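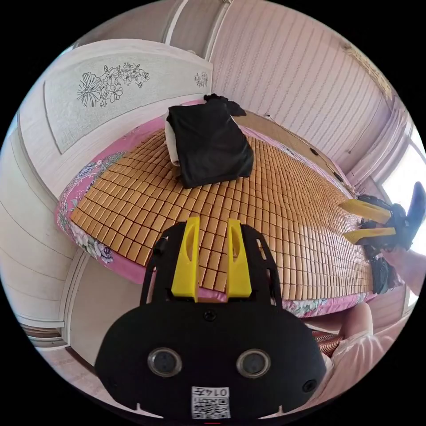 Marin Vlachou thought I should skip the talks and go straight upstairs to the bedroom, and told me so before I had my coat off. Go while there's no line, was the advice, and ask to hold the grippers yourself, one in each hand, because you won't understand a word of the talks until you have.

So I did, and I'm glad. I had come to the Nestow open day to look at the hand-held gripper kit they rent out to small labs, and I'd expected a table of hardware and a slide deck. What I got was a chance to use the thing in a furnished room, on an ordinary bed with a flowered pink sheet and one of those tan summer mats made of little tiles laid over it. Cloth, pillows, a mat that bends one way and fights you the other. If you want to know whether a pair of two-finger grippers can cope with housework, a bed is a mean and excellent place to find out.

The kit first. You get two grippers, a charger, a carry case, spare fingers and the recording software. The body is black and chunkier than I expected, with two round lens-like openings side by side across the housing and a QR label underneath. The fingers are bright yellow with a long oval hollow in the face of each. I like the yellow a lot. Against a busy flowered sheet or a dark heap of cloth you always know where your fingertips are, and I lost track of them only when I was being careless.

Zlatko Trajkovski ran the session and let people make their own mistakes, bless him. My first job was picking up a T-shirt by the shoulders and laying it flat. I squeezed much too hard, got the shirt and a good pinch of sheet with it, and dragged the whole corner along. Second try was the same. By the fifth or sixth I had the knack: come in low, keep the fingers nearly flat to the bed, close slowly, lift a bit, then close the rest of the way. After that I was folding shirts (badly, but folding them!) and grinning like a kid.

Pillows were easier than I'd feared. The trick is to take a corner seam with one hand and let the other push. Smoothing the mat was the hard one. The tiles give you nothing to grab unless you can get a finger under the edge, and I never did it in one go. Zlatko could, most of the time, with a sort of rolling wrist motion that I tried to copy and couldn't.

Now, weight. The spec sheet says 408 grams per gripper. That sounds like nothing, and for ten minutes it is nothing. After half an hour of leaning over a bed my forearms had a different opinion. The balance is good, though, and the handle suits my small hands, which I can't say for the Virketero set I used last September. That one had a grip made for a basketball player. The Virketero trigger is still the smoother of the two – Nestow's has a slight click halfway that you feel every time – but I'd take the better handle over the better trigger.

The software is plain and I mean that kindly. Each recording shows up in a list, you mark it keep or toss, and that's most of it. The session before ours had kept 32 out of 60 shirt folds, and Zlatko put the list on the screen, tosses included. I wish more demos did that. Watching the bad ones taught me more than the good ones: late grips, double grips, one where the shirt simply slid out as the fingers lifted.

Downstairs they had a fixed arm from Atanasov doing the same fold from recordings made with the kit. It was slow, and it needed a restart while I was there. It also laid a sleeve over so neatly that two or three of us made a noise out loud. I stayed for nine folds and would have stayed for more if they hadn't started putting the chairs away.

Things I'd change. The case has no slot for the spare fingers, so they rattle around in a zip pouch. The charger takes one gripper at a time, which is silly for a kit sold in pairs. The printed guide is 101 pages, and the part on soft items is near the back when it ought to be near the front. And please, a wrist strap! I came close to dropping the left one on the floor twice.

Zukby handles the rentals, and the desk by the door was taking names for the next round. There's a two-week option and a longer one. I signed up for the two weeks. If your interest is rigid stuff, boxes and bottles and so on, I'd say try a cheaper kit first, as you'd be paying for finesse you may not use. For laundry, bedding, anything that flops, this is the nicest one I've had in my hands so far.

Four and a half out of five. The half is for the charger.

Posted 2/11/21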